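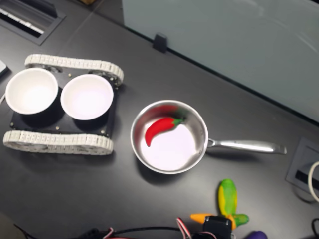
18 Aug 2018

Up at half six to get the second coat on the landing before it warmed up. The first coat had dried patchy over the filler, which I half expected after skimping on the sanding. Went over the worst bits again with the fine paper, wiped down with a damp cloth and left it while I had breakfast.

The masonry people came out on Thursday to price the outside. Two quotes now. Renuvari want 900 for the front and the gable end, scaffold tower included. Skenex want less but have left out the window sills and the fascia, so it may come to the same thing once those are added. I have asked both to say in writing how many coats and what they do about the loose render under the bathroom window. Renuvari have answered, Skenex have not.

Annapurna Shenoy at number 206 had hers done last August by a man who painted straight over the flaking parts. It was coming away in sheets by Easter. She walked me along the side of the house and showed me. The north wall is worst. She thinks the gutter has a lot to do with it and I think she is right, so I had a look at ours when I got back. There is a drip at the joint by the downpipe. That needs doing before any paint goes near the wall.

Second coat on by eleven. I used the Zirkimico eggshell on the woodwork and it drags more than I like. A splash of water helped. The colour is a shade greyer than on the card, especially at the top of the stairs where there is only the small window, but I can live with it. Dripped on the third stair down and didn't see it until it had gone tacky. Scraped most off with a thumbnail.

Flora Purves rang at lunch about borrowing the long ladder. Told her she can have it from Tuesday. She is doing her own ceilings and wanted to know if she had to seal the brown stain in the back bedroom first. Yes, and with proper stain block, or it will come straight through the emulsion. She had already put one coat over it.

Afternoon – cleaned brushes, moved the dust sheets into the small bedroom and took the door off its hinges. Three layers of old gloss on that door, the bottom one a sort of mustard. I got as far as the top two panels with the scraper and stopped when my wrist started to ache. The handle is off and in a jam jar with its screws.

Spent up to 400 on the inside so far, counting the new rollers and the floor protector.

To get on Monday: masking tape, another tub of filler, sealant for the gutter joint. Ring Skenex again.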